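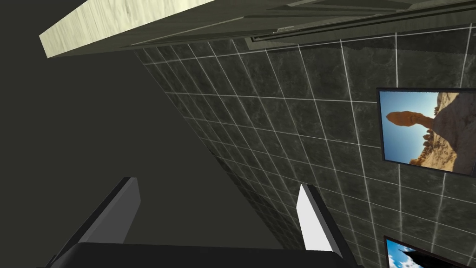

Should you pick a gripper on the strength of how it does in simulation? Only for the first cut, and only if the sim has doors in it.

I keep getting asked some version of this so, quick essay, written on a Wednesday between runs. Sorry for the fragments.

Background. We have been comparing two parallel grippers on the same pair of arms. Ours call them Ulley and Istasow, after nothing in particular. Ulley is the wide one. Big flat palm, slab fingers. Istasow is narrower, lighter, costs more. Same controller under both. Same wrist camera, looking over the palm at the fingers. All of it in a rendered house for now.

And on the usual test, block off a table, block into a bin, they tie. Of course they tie. 400 runs each and I could not tell you which one to buy. Everybody's gripper is good at blocks. The block test was settled years ago and we keep running it anyway because the chart comes out nice.

So my opinion, and it's a strong one: stop comparing grippers on tables. Compare them on doors.

A door handle is a rude object. It's up against a surface, so the back finger has to fit in a gap. It turns, so the grip has to hold while the wrist rotates. Then the whole door swings and the arm has to come along with it. A wide palm that looked so steady over a block is suddenly the thing that bumps the panel. That's where Ulley started losing. Not by a little either. 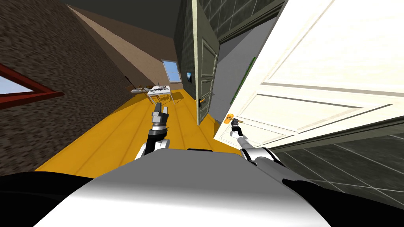 By the Proltside bench lead, grippers and wrists

Lever handles, paneled doors, a hallway with a table down at the far end. That is the kind of place I want a comparison run in. One gripper at the handle, the other arm out in front over the floor and needing to stay out of trouble. You learn more from that in 8 minutes than from a whole afternoon of bins.

Some things I would push back on though.

People say sim contact is junk, so why bother. Partly fair. Friction on a rendered lever is whatever number somebody typed in. I would not quote a slip rate out of it to anyone with a budget. But geometry is not junk. If the palm does not fit beside the door in sim it will not fit beside the door in your house. Clearance, reach, where the elbow ends up, what the camera sees. Those carry over well enough to cut a list of 8 grippers down to 2 or 3. Then buy those and break them properly.

Second one, the wrist camera. I think most teams choose it last and it should be choosen with the gripper, same day, same person. A wrist view tips over every time the wrist rolls. Walls go diagonal, the grout lines on a tiled wall run off to one corner, a picture of a rock pillar lies on its side. A controller trained on nice level views goes to pieces there. Ours did. We'd logged it as a gripper fault for most of February before anyone replayed the video. Embarassing. Wide fingers make it worse too, they eat the middle of the view right when you need it.

Third. Two arms. Vendors demo one. But in a hallway the arm you aren't using is still out there, and its gripper has a size and a weight. With Ulley on both sides we had to fold the idle arm right back before any door. With Istasow we got away with less. Nobody's spec sheet has a line for that. I'd like one. Call it idle width, I don't care what you call it.

Now the case against me, because there is one. Our Paul controller was tuned on the narrow gripper first. So the wide one was playing away from home, and some of what I am blaming on the palm is probaby gains. We are retuning. If the gap closes I will say so on this same page. I don't expect it to close all the way, a palm is a palm. But a comparison where only one side got tuned is half a comparison, and I've complained about other people doing exactly that.

Also Ulley is the better gripper for lifting. Heavy pot, full box, no contest. If your robot never opens anything, get the wide one and ignore me.

What I'd ask of anyone publishing a gripper comparison this year: put a handle in it. Any handle. Report the bumps as well as the successes, and post the wrist video, tilted bits included. Say which gripper the controller grew up on.

Next up for us is the same door pulled from the other side, where the arm has to get out of its own way. Run is queued for after lunch.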